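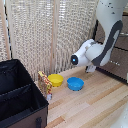

Joni Nieminen wrote back to the outline that I was being unfair to loyalty cards, that people like them, and that if I planned to stand up in front of retailers and call them a discount with paperwork I should bring numbers. Fair enough. Read that out first, then go on.

**Opening (keep it short)**

- Ask for hands: who has a store card in their wallet or on their phone? Then: who knows what's on it?
- Wait. Let it be awkward.
- I'm not here to say every program loses money. I'm saying that most of the people who run one can't show me that it makes any.

**The Ronden numbers**

Ronden runs grocery stores in and near Jatholm. They launched a card in March, points on everything, double points on store brand. By the summer the deck said members spent a lot more per visit than non-members. Everyone clapped.

Of course they did. Who signs up for a grocery card? The person who already does the big weekly shop. Somebody buying gum and a newspaper doesn't fill in a form. You could hand those same heavy shoppers a paper hat and find that hat wearers spend more.

Hanneke Verhoeven had 300 cardholders asked two things at the exit: how many points do you have, and what can you get for them? 208 couldn't answer either one. Say the number slowly. These are members, walking out of the store, card just swiped.

(If someone asks: no, they weren't asked for an exact balance. A ballpark would have counted.)

**What I'd want to see before I believed it**

- Spending by the same people before they joined. Ronden didn't have it. Very few chains do, so ask before launch day.
- Some stores with the card and some without, for the same months.
- The cost of the points, taken out of the profit figure. I have seen this left out more than once, by people who should know better.
- What happened to the shoppers who dropped out. They tend to vanish from the chart.

Pause for water. Clicker is slow in this room, press once and wait. 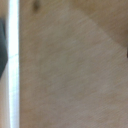

*White strip, close up.*

**Aerts and the free coffee**

Aerts is the one people throw at me, so take it head on. Paper card, eight stamps, free coffee. Cheap to run, no app, no data. Marijke Van Damme swears by it and she may be right. People can see how close they are, and the reward is the thing they came in for.

Even so, be careful. Two doubts:

1. The regulars were coming anyway. Every free cup for a regular is a cup you used to sell.
2. Jozef Van Damme points out that the rush happens near the end of the card. People come in faster for the last couple of stamps. Then they get the free one and slow down again. Did you gain a visit or move it forward a few days? I asked. They hadn't looked at the weeks after.

I'd still pick the Aerts card over the Ronden one if you made me pick. Don't let the room turn that into an endorsement.

**Bisus**

Skip if we're running late.

Cookie brand, codes printed inside the pack, type them in on the website and collect toward a tin. Junpei Ichikawa sent me the write-up, which calls it "a deep relationship with our fans." A 50-cent price cut would have been easier for everybody and you could have measured it by the end of the week. What does a person want from a cookie company? Cookies, I'd say. I have never met anyone who wanted to hear from one.

The write-up gives the number of codes entered and skips the number printed. Make them notice that on their own before you say it.

**Questions I'll get**

*"But we get the data."* What did you do with it? Name one decision. Last time I asked this, the answer was that they now know people buy ice cream in hot weather.

*"Our competitor has one."* Probably the real reason for most of them. I can respect it as long as it goes in the budget under that name.

*"Can we shut ours down?"* Hard. People get mad about losing points they had forgotten they owned. Stop adding to it first, and give a long, clear deadline for spending what's there. I don't have a good example of a clean exit, so don't pretend to.

*"So what should we do with the money?"* Lower prices, more people at the registers on Saturday morning, fix the parking lot. Expect groans.

**End**

Put Joni's note back up and ask who agrees with it. Leave time for the argument. Handout is by the door, and the exit survey questions are printed on the back of it.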